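Gremulthorpe Elections Office — Help Desk
Ticket: Ward lookup returns wrong council race for part of Clarley
Opened by: Dionysis Sarantis, voter services
Assigned to: Giang Phùng
Status: Open (waiting on vendor)
Priority: High, raised from Normal

Description as submitted

Voters on the east side of Clarley who type their address into the Saltar lookup page are told they vote in Ward 4. They have been in Ward 6 since the council adopted the new map in January. I have had calls all morning. One of the Ward 6 campaigns has already put out a statement saying the county "moved" its supporters out of the race, and a radio station called the front desk to ask if that was true. Please fix today.
D. Sarantis

9:10 am, G. Phùng
Picked up. Before anyone repeats the word "moved" to a reporter, please send me five addresses that fail. I only have one in the ticket and it's for a house on Sæther Road, where the old and new lines both run down the middle of the street. I want to rule out somebody reading the map upside down.

9:45 am, D. Sarantis
Sent you nine. They all fail. Two of them are nowhere near Sæther Road.

10:05 am, G. Phùng
Fine, it's real. All nine come back Ward 4 on the public page. All nine are Ward 6 in the voter roll, and the sample ballots generated from the roll show the Ward 6 race. So the roll looks right and the page is wrong. Nobody's registration has changed in any of the nine. I'd like the front desk to say that much and stop there until I've looked at the rest.

10:20 am, G. Phùng
Called Saltar support. First answer was that voters should clear their browser cache. I did that on three machines, and also used my phone off the office network. Same wrong ward each time. A cache on my desk doesn't explain callers in Clarley anyway.

10:50 am, G. Phùng
Second answer from Saltar: our local copy of the boundary file is "likely corrupted" and the drive in the office map machine should be checked. I ran the checksum against the file the council sent over. It matches. I'm not pulling hardware on a guess when the page in question runs on their servers.
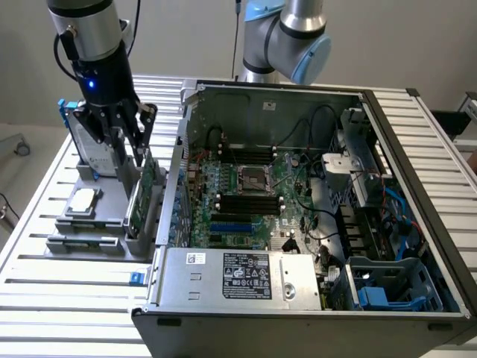 Open desktop tower between two robot arms, with a hard drive upright in the fixture at left.

11:30 am, G. Phùng
Ran the full comparison, public page against the roll, for every registered address in the county. 1,243 voters are shown the wrong ward. All of them are in Clarley and all of them should be Ward 6. No errors in the other direction, which I expect the campaign will bring up.

I don't read anything into that. The January map added territory to Ward 6 and took none away, so a page still using the old lines can only be wrong one way. I'd still like that checked by somebody who isn't me.

11:50 am, D. Sarantis
Checked your list against the paper map. I agree with the count. The campaign's statement says "thousands," by the way.

12:15 pm, G. Phùng
They can say what they like. Put our number out, with the date range blank until we know when it started. I don't want us saying "this morning" when the first call came this morning. Those are different things.

Questions from the supervisor, with answers

Could someone have changed this on purpose?
I see no sign of it in our logs. I can't see Saltar's logs, so I won't say no on their behalf. I've asked for them in writing.

Will anyone get the wrong ballot?
Ballots are printed from the roll. I pulled 30 affected records by hand and all 30 had the right ballot style. That's a sample. The full run is going now and I'll post it when it finishes.

Can we just take the page down?
We can, and I think we should for Clarley. A page that says "call us" beats one that gives people the wrong race.

1:40 pm, G. Phùng
Full run finished. All 1,243 have the Ward 6 ballot style. Clarley lookups now show the office phone number. Dionysis confirmed from the front desk.

2:25 pm, G. Phùng
Third answer from Saltar. They now say there's a "fallback boundary set" the page uses when a precinct has no ID in the new file. I asked which precincts. They said only test precincts. I looked: Clarley precinct 37 has a blank ID field in the file we uploaded, and it's no test precinct. It has a fire station and a polling place in it.

So part of this is ours. The blank came from our export — I've attached the line. But the page should have thrown an error and it quietly used last year's lines, and I was told twice that the trouble was on my end by people who hadn't looked.
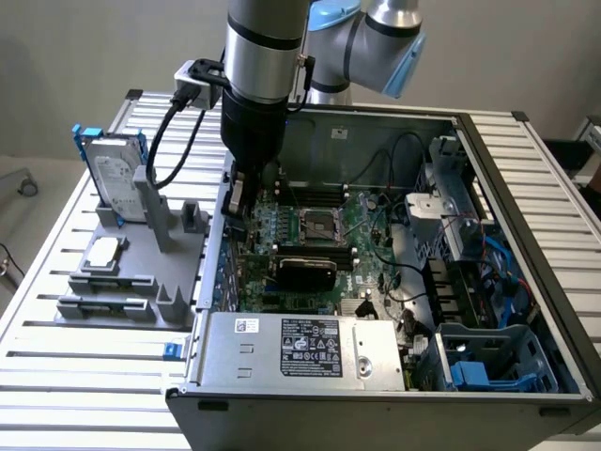 Steps taken so far

1. Precinct 37 ID filled in and the file exported again.
2. New file loaded to the Saltar test site only. Six of the nine addresses now show Ward 6. Three still don't.
3. The three that fail are all on Sæther Road, odd-numbered side. Sent to Saltar with screenshots.
4. Public page for Clarley stays off.

3:30 pm, D. Sarantis
The campaign wants a letter saying it's fixed. Saltar's account rep says we can tell them it is.

3:40 pm, G. Phùng
No. Three of nine still fail. Tell them what we know: the roll and ballots are right, the page was wrong, and it's off. I'll sign that.

4:15 pm, G. Phùng
Saltar says the odd side of Sæther Road will "resolve overnight" when their index rebuilds. Maybe. I'll rerun all the addresses in the morning before I change anything on the public page. Still no logs from them.

Ticket stays open.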